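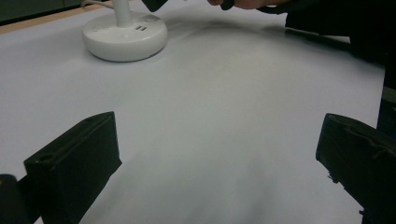 Notebook, gripper bench, 11 March 2020

The left finger of the hand-held gripper stopped closing again today, the second time since we changed the drive belt. I write this down while I still remember the order of things. The trigger was pulled, the right finger came in normally and the left one stayed open, then after a moment it jumped and closed with full force. Tanveer had his thumb near it and got a pinch. No blood, but the nail is blue. I looked at both finger blocks from above, with the jaws open over the pale sheet, and there is nothing between them that could block the travel. The right block has a slightly rough lower edge, and there are faint dark smudges on the sheet just inside that finger. I do not know if the smudges are rubber, grease or only dirt, and I did not wipe them. Please nobody else wipe them also, until Anum has looked.

What I tried, in order:

Power off, fingers moved by hand. The right one is smooth. The left one has a hard point near the middle of the stroke, always in the same place. You feel it more when you push slowly.

Power on, slow closing, 20 cycles. It stuck 2 times, both times at the hard point.

Power on, normal speed. I stopped this early, when it jumped again. The motor current limit is set to 800 mA and the controller does not trip when the finger hangs. It just keeps pushing until the finger lets go. This is for me the real problem, more than the sticking. A finger which sticks is a nuisance, but one which sticks and then snaps is going to hurt somebody.

I asked Usman where the 800 comes from. He found it in his notes from November, when we were picking up the heavy Ridgeway test blocks and the fingers were slipping. So we raised the limit for that job and it was never put back. My own initials are next to his in the notes, so I cannot complain too much.

Opened the housing after lunch. The left guide rail has a small burr, it catches on the fingernail. The carriage has a bright scratch at the matching place. The belt looks good and the tension is the same as I wrote down at the change. I think that the burr was made when we pulled the old belt out with the screwdriver, but I cannot prove this.

Dressed the burr with the fine stone, cleaned the rail, one drop of oil. By hand the hard point is gone. Then 100 slow cycles with nothing in the jaws and no sticking. I did not run it at normal speed yet — I want the limit changed first.

Open points:

Current limit to be lowered. Usman will prepare the new value and test it on the foam piece, not on fingers.

Stall detection in the Studine controller is switched off. Teodor says it gave false stops with the old belt. We should try it again with the new one.

Order one guide rail as spare. If the burr was from the screwdriver, the stone is enough, but if the rail is soft it will come back.

Tanveer to write his thumb in the accident book. He does not want to, he says it is nothing. Gebhard says it must be written anyway, and I agree with him.

The tool stays on the bench with the red tag and the battery out. The battery is in my drawer.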